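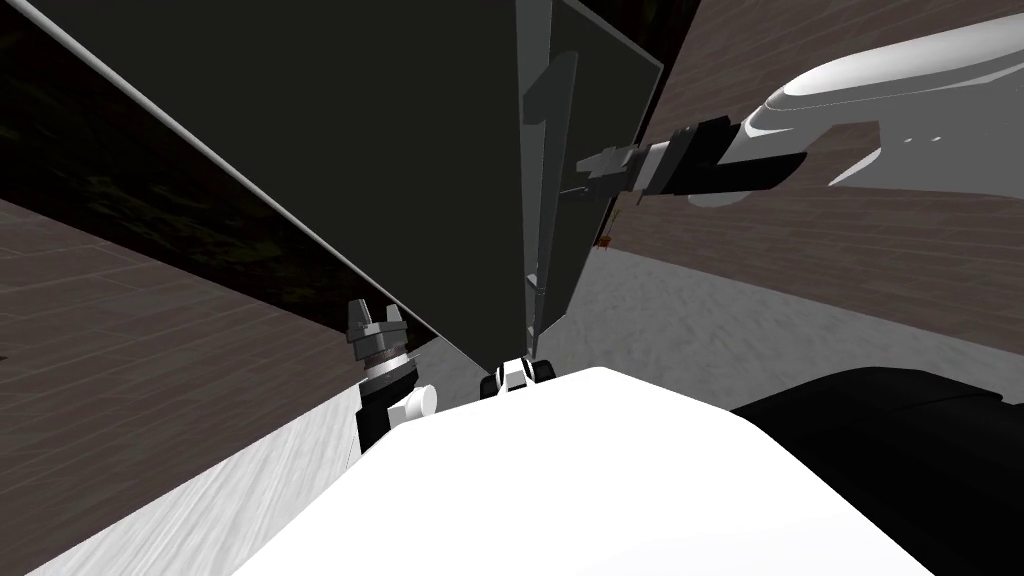
4. Where Things Live: Cupboards and Habit

4.1 The households and what we asked of them

We came to cupboards by a side road. Our first plan was to write about cooking at home, and the questions we mailed out in January were mostly about meals. But people kept writing in the margins about where they kept the pots, and who had moved them, and how long it took to forgive whoever it was. By the time the forms from Andmont and Plolulard were all in (453 of them, many with extra sheets tucked inside, for which we remain very grateful) it was plain that the margins held the better paper.

So we went back to the same households with a shorter form. It asked each person to think of one cupboard they opened every day, to write down what was kept in it, and to tell us how it came to be kept there. We left the last question as wide as we could. Some people gave us a single line, and a few gave us most of a family history, with moves and weddings and a flood in the basement, and we read every one of them with pleasure.

The replies were read by both of us separately and sorted into loose groups, following the method Friesen sets out for household diaries. Where we disagreed we talked it over, usually at some length, and where we still disagreed the reply was put in both groups. We don't think this did any harm, as the groups were only ever meant to help us find our way around.

4.2 The first week

The thing that struck us most was how much gets decided in the first few days in a new home. People unpack when they are tired. The plates go into whichever cupboard is nearest the box, and there they stay, sometimes for decades. A household in Andmont had kept its baking pans over the refrigerator ever since moving in, and every baker in the family had fetched a chair to reach them. When we asked whether they had ever thought of moving the pans, the answer came back that the chair was kept nearby for just that purpose.

Doors play a larger part in this than we had guessed. A door that swings the wrong way, or bumps its neighbor, will push the everyday things out of a cupboard and leave it to the holiday dishes. Folding leaves seem to bother people more than plain doors do, and the place where the leaves join came up again and again, mostly in connection with pinched fingers.

Figure 2. Two broad dark panels meeting along a hinge strip, rendered view. 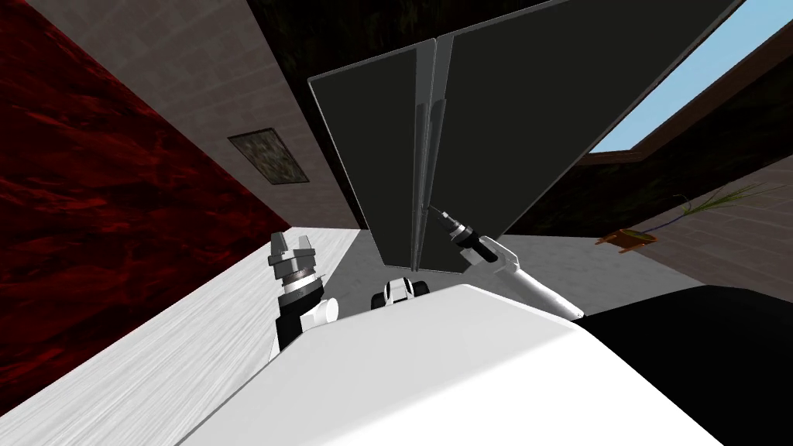 4.3 Moving things, and moving them back

We had supposed that a better arrangement, once tried, would be kept. Very often it wasn't. Several people in the Oditz follow-up told us they had spent a whole weekend putting the kitchen in sensible order, with the mugs by the kettle and the spices by the stove, and had drifted back to the old places before the month was out. The hand goes where it has always gone, and it seems to be less trouble to move the mugs than to teach the hand.

Shared kitchens were another matter, and here the feelings ran a good deal warmer. A cupboard that two people use is a kind of standing agreement, and changing it without a word was often taken as a slight. 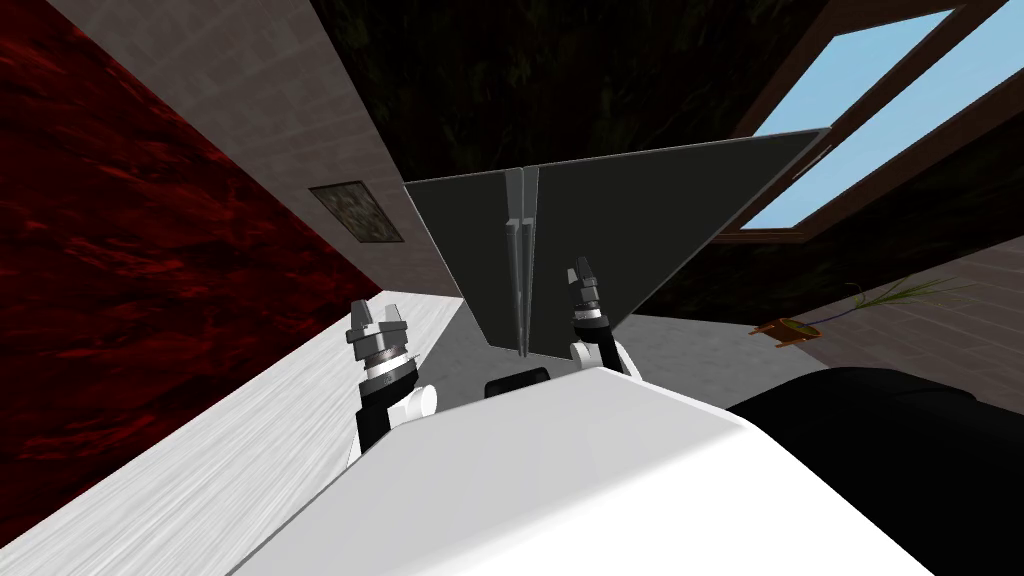 One reply from Plolulard took us to task on this point, saying that a rearranged cupboard is sometimes meant as a present, and that the writer's sister had done hers over while she was in the hospital and put everything low enough to reach. She added that she had cried when she opened the door, and that she still couldn't find the colander.

We have tried to keep her letter in mind in the section that follows, where we turn to kitchens that were changed by someone other than the main cook.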